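Asent: back-cover copy from small-press family memoirs

README, version 4

Hi! Asent is a collection of blurbs. Specifically, it's the text printed on the backs of memoirs written by parents, grandparents, siblings and grown kids about somebody in the family, mostly somebody who was sick or who died, and mostly put out by presses you've never heard of (or by the authors themselves, paying for their own boxes of books). I started it when I was writing copy for a book like that and wanted to see how other people had handled it. Then I couldn't stop, and now it has a file format.

There are 671 titles in here and 2477 pieces of copy. The second number is so much bigger because one book can have a back cover, a shorter catalog blurb, an online store blurb, a flap, and then all of those again when the paperback comes out. I kept every version I could get. Watching a blurb get rewritten is half the fun!

What's in the download

blurbs.csv is the main thing, one row per piece of copy
titles.csv has one row per book
pairs.csv links an earlier blurb to the later one that replaced it
notes.txt is me grumbling about individual rows, worth a skim

Columns in blurbs.csv

blurb_id: a number, with no meaning beyond that
title_id: matches titles.csv
slot: back, flap, catalog or store
text: the copy, line breaks kept as a pipe character
person: first, third, or mixed. Mixed is when it starts out "Their son was six" and ends up "we wrote this for you." It happens a lot more than I expected.
truncated: yes or no. See below, please, before you email me.

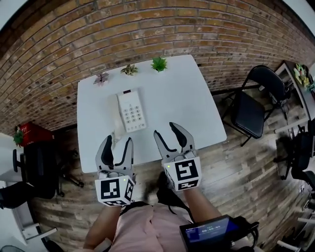 White push-button phone, with three succulents along the back of the table.

Where it came from

Most of the rows come out of the backlist catalogs of Skerkau, a distributor that handled a pile of tiny presses and was kind enough to hand over its old catalog text when I asked. It arrived as an export from Rellix, which is catalog software, and which has opinions about apostrophes. If you find a question mark sitting in the middle of "don't," blame Rellix first and me second. I fixed the ones I could find with a script and then read through the rest on the couch over a good many evenings.

The remainder I typed in by hand from actual books. Marinho, the used bookstore where I spend too much money, has a memoir shelf in the back that goes up to the ceiling, and they let me sit there with a laptop on Wednesday mornings when it's quiet. Those rows have source set to "typed" in titles.csv. Typos in them are probably mine, except where notes.txt says the typo was on the cover, in which case I left it alone (one poor author's own name is spelled two ways on the same jacket, and I kept both).

About truncated blurbs

Catalog fields used to have a hard limit, and when the copy ran over, the system just chopped it and stuck on a pair of brackets with dots inside. So you get this beautiful sentence building up to what the book is really about, and then it stops. 466 rows are like that. I marked them truncated = yes and did not try to finish them, even when I had the full back cover sitting right there in another row. If you want the complete wording, look up the same title_id with slot = back and you'll often get lucky.

Please don't train or test anything on sentence endings without filtering those out. I did this myself in the first version and got a very exciting result about how memoir blurbs favor cliffhangers. They do not. 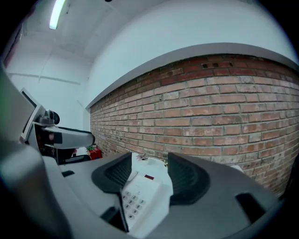

The pairs file needs a little more explaining. A pair means I'm confident the later text was written as a replacement for the earlier one: same book, same slot, new printing or new catalog season. If a press merely added a review quote to the end, I don't call it a pair. If they cut the first paragraph and kept everything else, I do. There are judgment calls in there and you may not like all of mine. The column called sure (values: yes, mostly, meh) is there so you can drop the shaky ones. I'd drop meh for anything serious.

One thing I'd love for somebody to look at is what happens to the diagnosis. In the early versions it tends to be named right in the first line, with the long medical word and everything. Later on it slides down the page or goes away and you get "illness" instead. I have theories about who was asking for that (sales people, mostly) but no evidence, so I'll keep quiet.

Names and privacy

These were all printed on covers and sent out to sell books, so nothing was secret. Still, a lot of it is about children. In the text column I replaced the first names of anyone described as under eighteen with CHILD, and if there's a second one, CHILD2. Authors' names are kept. If you wrote one of these books, or you're in one, and you'd like a row changed or removed, write to me and I'll do it, no reasons needed. Four families have asked so far, and those rows are gone from every version, including the old ones. 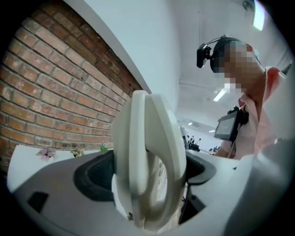

Wycliffe Biwott wrote after the April release to say that swapping names for CHILD made some of the blurbs read as if the parents had been cold about it, and that anyone scoring them for tone would come away with the wrong idea. He suggested using made-up first names, the same one all the way through a title, and keeping the CHILD version as a second column for people who want it.

I think he's right, and I've been chipping away at it. The new column will be called text_named. The slow part is the rhymes and wordplay (there's a whole little family of titles that pun on the kid's name, and a substitute name wrecks them), so for those I'll probably leave the CHILD version and say so in notes.txt.

Things that are lopsided

Mothers wrote far more of these than fathers. Nearly everything is in English. Books from presses that folded early are thin on the ground, and self-published ones are mostly limited to what washed up at Marinho. Publication years in titles.csv come from the copyright page when I had the book in hand and from the catalog when I didn't, and the catalog was wrong often enough that I'd treat those as a decent guess.

Using it

Research, teaching, writing your own cover copy, all fine. Please don't republish the full text as a book. The blurbs still belong to whoever wrote them, and I can only license the columns I added myself. Those are yours to use with credit.

Thanks

Vojtěch Zelenák checked the typed rows against the covers and caught a whole flap I'd entered under the wrong title. The folks at Marinho kept the radiator on for me.

Still to do

Finish text_named. Sort out the French flaps I have in a folder. Go back through the sure = meh pairs with fresh eyes. Figure out why title_id 88 shows up twice in titles.csv with different subtitles (I suspect it's two editions, but I need to find the second book again).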